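Stastero cordless screwdriver: six months of daily use

Posted July 18, 2021

I bought the Stastero in January, mostly because my old drill driver weighs about as much as a small dog and I was sick of holding it over my head. I paid full price for it at the hardware store in Poltside, and I love this thing!

First, the size. It fits in the back pocket of my work pants (not comfortably if you sit down, but it fits), and the handle is fat enough that my hand doesn't cramp. The trigger has real travel in it, so you can start a screw slowly and then speed up once it bites. My last cheap driver had two settings, off and stripped.

The clutch has 16 positions. I use three of them. Low for plastic housings and switch plates, the middle one for cabinet hinges, and all the way up for deck boards, which it will do if you drill a pilot hole first. It complained a bit on the long screws in my back steps, but it got them in.

Battery life surprised me. On one charge I put together a tall Slaoui bookcase, two nightstands and a bed frame with those awful slats, and the light was still green when I put it away. My neighbor Rekha Salian borrowed it for her kitchen and kept it for seven days without asking for the charger. She has since ordered her own – the blue one, which I didn't know existed and am now a little jealous of.

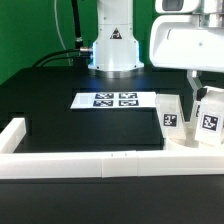
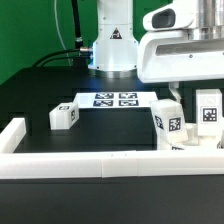 Black cables to the left of the white column, green wall behind.

The bits that come in the box are fine. The Phillips ones have held up well, but the smallest hex bit rounded over by spring and I replaced it with one from a Busturby set. The holder is magnetic and grips hard, so you will want to pull bits out with dry hands.

Now for the gripes. The work light sits under the chuck and throws a shadow exactly where the screw tip goes. The charging port cover is a floppy rubber tab that never stays shut, and mine has already picked up sawdust. And the case! It has a molded slot for every single piece, and if one bit is turned the wrong way the lid won't close. I gave up and keep everything in a bread bag.

Pádraig Ó Briain asked in the comments on my sander review whether this could replace a full drill. For furniture, hinges, blinds and outlet covers, yes, easily. For masonry or a whole deck, no, keep the big one. I have driven around 200 screws a month with mine and the motor sounds the same as it did out of the box.

Five stars from me, with half a star held back for that light – so four and a half, I guess.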